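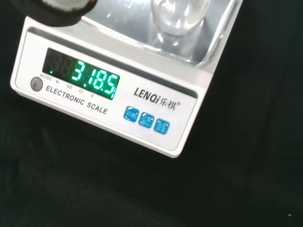

I have a weakness for television about dead kings. Give me a windy hillside, a presenter in a good coat and a document that may or may not be forged, and I'll cancel my evening plans. So when the first part of The Alcantara Claim turned up in my inbox, I made popcorn, put my phone in the other room and told the dog we were not to be disturbed.

The question is a good one. Who should have inherited the crown of Ukness, a kingdom so small that for most of its life you could walk across it between breakfast and supper? The official story says the old king died without children and the throne passed to his cousin. The Alcantara family has been saying otherwise ever since. According to them there was a secret wedding, a son, and a very inconvenient priest who wrote it all down (and then lost his parish, which does make you wonder).

Grelel, the production company, made that lovely series on lighthouse keepers a while back, and it has the same unhurried feel. People are allowed to finish their sentences! There are two episodes, and the first one hardly leaves the archive at Hisevach, a former convent where the parish books are kept in a long room with terrible heating. You'd think an hour of page turning would send me straight to sleep. I was leaning so far forward I spilled the popcorn.

A lot of that comes down to one page in the wedding register. It has 64 entries, all in the same cramped hand, except for one near the bottom where the ink is browner and the letters lean the other way. The family says the priest was sick that week and a clerk filled in for him. The skeptics say somebody squeezed it in 40 years later, when there was land to be won. The show lets both sides make their case at length, and I changed my mind at least three times before the credits.

The second episode is where I started to grumble. We leave the convent and go traveling, following the family overseas to a sheep farm where the current claimant lives. He's a delight, I should say. He's been told since he was nine that he might be a king, and he talks about it the way other people talk about a boat their uncle used to own. But we get so many shots of him leaning on gates! Meanwhile the best thing in the story, a bundle of letters from the king's sister, gets maybe five minutes. I wanted to hear every word of those letters. She was funny and mean and she clearly couldn't stand the cousin.

The reenactments aren't great either. There's one candlelit wedding that comes back again and again, with the same bride looking over the same shoulder, and by the last time I was waving at her.

Still, I came away knowing a lot more about how crowns used to move around. I'd always pictured a neat line, father to son, with the odd war in between. In Ukness it was lawyers, mostly. The cousin won because his people reached the council first with the right papers, and the widow's people were stuck behind a flooded river. I went back and watched the river part again the next morning over coffee.

Does the show settle it? I won't spoil the last ten minutes, except to say that I argued with my sister on the phone about them until her dinner burned. She's for the cousin. I'm for the Alcantaras, mainly on account of those letters, and I'd happily watch a third episode with nothing in it but somebody reading them out loud.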